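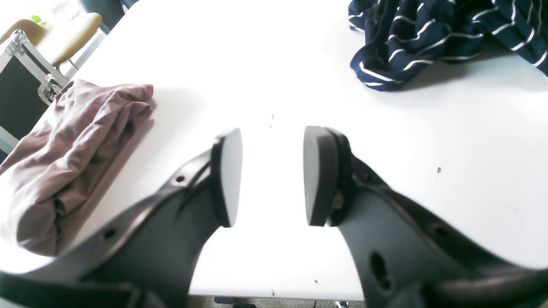
Two gripper fingers over a white tabletop, the black pads not touching.

How to prepare your home for a strong storm

When the weather service gives a wind warning, you have usually one day, sometimes only an afternoon. I have lived through four big storms in two countries, and I wrote this list after the second one, when I lost half of my roof tiles and a good bicycle. My neighbor Hadiza Onuoha has corrected it, and she was right in most places.

You need: a flashlight, spare batteries, strong rope, plastic sheet, work gloves, a bucket, drinking water.

Step 1. Read the warning completely

Do not look only at the color on the map. Read what wind speed is expected, from which direction, and at what hour it becomes strongest. In my town the warning of last April said "evening," but the strong gusts came already at 3 p.m. Plan to be finished three hours before the time they give.

Step 2. Clear the outside

Walk one time around the house and look at every thing that is lighter than yourself. Chairs, flower pots, trash cans, toys, the cover of the grill. Put them in the garage or the basement. If you have a trampoline, take it apart. A rope is not enough for a trampoline — the wind comes from under it and lifts it together with the rope.

Close the parasol and bring it inside. If you live in an apartment, do the same with the balcony, and take down the flower boxes which hang on the outer side.

Step 3. Look at the gutters and drains

Strong wind often comes with heavy rain. Remove the leaves from the drain in the yard and from the lower end of the downspout. I do not recommend to go on the ladder on the same day. If the gutter is full, leave it and put your bucket where the water will fall.

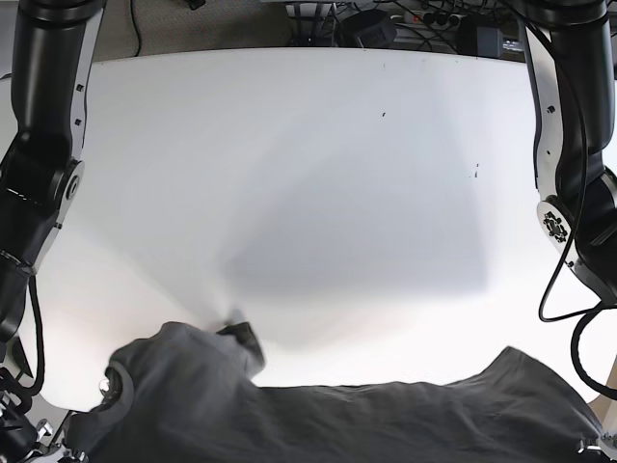

Step 4. Windows and doors

Close all the windows, also the small one in the bathroom, and turn the handles fully. Close the shutters if you have them. Tape on the glass does not make it stronger, so you can save this work. Move the bed or the desk away from a large window if there is a tree in front of it.

The garage door is a weak place. Lock it from the inside and park the car against it, if the garage is deep enough. If you have no garage, park the car away from trees and scaffolding.

Step 5. Water and power

Fill some bottles with drinking water and charge the phone. Set the refrigerator one degree colder in the morning. Pull the plugs of the television and the computer before the lightning is near. Put the flashlight on the kitchen table and tell everybody in the house that it is there.

Write the important phone numbers on paper. Obinna Effiong from our street had all his numbers in a phone with an empty battery, and he could not call his insurance until Saturday.

Step 6. During the storm

Stay inside, on the side of the house that is turned away from the wind. Do not go out to save a thing that you forgot. Keep also the dog inside.

Step 7. Afterward

Wait until the warning is officially ended. Wear shoes with a thick sole, and stay at least 10 meters from any wire on the ground — even when the street has no power. Make photos of the damage before you clean up. My roof did cost 2,000 to repair, and the insurance asked for pictures of each side.

Branches that hang in a tree can still fall some days later, so keep the children away from there until somebody has checked it.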